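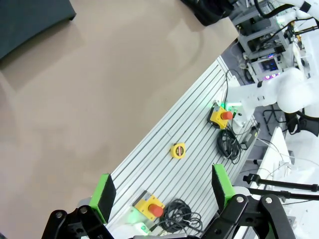
Is the new observation tower at Raltano worth the price of a ticket? On a clear evening, for one ride, probably, and I wouldn't plan a vacation around it.

I went up in August with Filipa Falcão, who had been before and wanted to see whether it had gotten any better. The tower is 457 feet to the viewing deck. I know this because the number is printed on the ticket, the cup they sell you lemonade in, the back of the staff shirts and a banner over the parking lot. A second banner says "the tallest family viewing experience in the region." I have read that sentence many times now and I still can't tell you what a family viewing experience is, or where the region stops. There is a ridge behind the town with a free pull-off that is higher than the tower. You can see it from the deck, looking down at you.

I have nothing against tall things. I liked the old wheel at Castillo, which was small and squeaked and let you stay on for three turns if the line was short. What bothers me is the way every lake town now seems to believe that visitors pick a place off a chart of heights. Vetham has its glass walkway. Curside has announced something with the word "sky" in it. They all say the same thing, that people will come for the view and stay for the town, and I would like to see someone show their work on the second part.

So, the visit. Tickets were 30 dollars each at the window. The website has a lower price, but you have to choose a half-hour slot ahead of time, and if it clouds over that's your bad luck. We got there at 5:40 pm and the line was short. The elevator takes 30 people, according to the sign, and they do try to put that many in it. There's a recorded voice on the way up that talks over the music, or music over the voice, I couldn't decide which was supposed to win.

The deck itself is good. I'll give them that. The glass was clean, the wind wasn't bad, and on the lake side you get the whole curve of the shore down to the old ferry landing. Filipa says that on her first visit there were no benches at all and now there are a few, all on the parking lot side. I sat on one. You get a fine look at the roof of the grocery store.

We stayed up there long enough to watch the light change on the water, and that was the best part of the day. Then a man with a radio came around and told us our time was up. I hadn't understood we had a time. It's on the ticket, he said, and it was, under the 457.

What I keep coming back to is the town. The tourist office claims 1142 visitors on opening day, and I have no reason to doubt the turnstile. But where did they go afterward? We walked down to the main street at seven looking for dinner and two of the four restaurants were closed. Pierina Tedesco runs the bakery near the landing, and I asked her if the tower had brought people in. She said it brought people who asked to use the restroom. Her best weeks are still the regatta and the fall market, same as before.

Gianni Guerra, who read a draft of this, thinks I'm being unfair. He says a place with 600 year-round residents has to try something, and that the bus company added an evening run once the tower opened. That's a fair point about the bus – we took it back, and it was on time and half full. I'd still rather have seen the money go to the lake path, which stops dead at a chain-link fence past the boat ramp and has done so since I was in high school.

If you're going anyway: go late in the day, skip the photo package (they take it before you get on and it's the same background for everybody), and bring a jacket. The pull-off on the ridge is signed from the Vetham road, on the left, and the sign is easy to miss. There's room for a few cars. It faces west and you can stay as long as you want.

Next month I'm supposed to try the glass walkway with Giorgia Bianchini, who hates heights and has already asked me twice if the floor is see-through the whole way across. I haven't found that out yet. Their website only gives the length.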